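Mar 23, 2019
By Mared Penry

Hello Salma, and hello to everyone else at Drandell who gets this passed on to them. You asked for a few pages on how the first half of the grant has gone and I've tried to keep it shorter than last time!

The big news is that the dog dental mornings are up and running in Dastden, and people are coming. We've now checked 173 dogs, mostly small ones (small dogs have dreadful teeth, poor things), and Nouhaila Tawfik has looked in every single mouth herself. I mostly hold the lead and write things down. Each owner goes home with a toothbrush, a tube of dog toothpaste and a sheet showing how to lift the lip without getting nipped. The poultry flavoured paste goes down best by a long way. We bought too much of the mint and I'd like to swap what's left if the supplier will let us.

Plenty of owners had been told at some point to brush their dog's teeth and had never been shown how, so we've stretched each visit a little to let them have a go while we're there. It does mean a longer queue. Marietjie Modise keeps the waiting dogs apart and has got very good at spotting which ones need to sit out in the car until their turn. We had one scuffle, between a terrier and a much bigger spaniel, and the spaniel came off worse, though only in his pride.

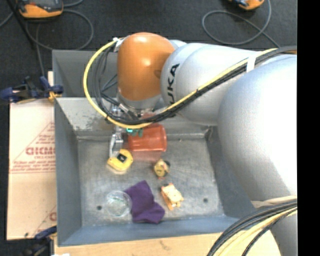

Are we still giving out free chews? We stopped the hard ones after Nouhaila saw several cracked back teeth, and we now hand out a softer chew in two sizes, with a note about taking it away once it's small enough to swallow.

On money, we've spent over 2000 pounds of the 3000 you gave us. The biggest bill was the leaflets, which we had to print twice after I let the wrong phone number through on the first lot. My fault entirely, and I've covered the reprint out of our own raffle money so it isn't in the grant figures. The rest went on brushes, paste, gloves, hall hire and Nouhaila's petrol. Taha Badawi has the receipts in a folder and will send copies as soon as he's got the scanner talking to his computer.

Cosport has been slower. We meant to have started there by now, but the hall changed its rules on animals and we had to find somewhere else. The new place is happy with dogs as long as we bring our own mats and mop up afterwards, so we've booked 6 mornings, the first of them in May. I'd like to put up posters at the vet's and the feed shop before then, and if you have a logo you want on them please send it over (the last one came out fuzzy).

One more thing. A few owners have asked about cats. Nouhaila says she's willing, Marietjie says absolutely not in the same room as the dogs, and I'd want to know what you think before we promise anybody anything. Could you ring me when you've had a chance to read this? Afternoons are best, after the dogs have been walked.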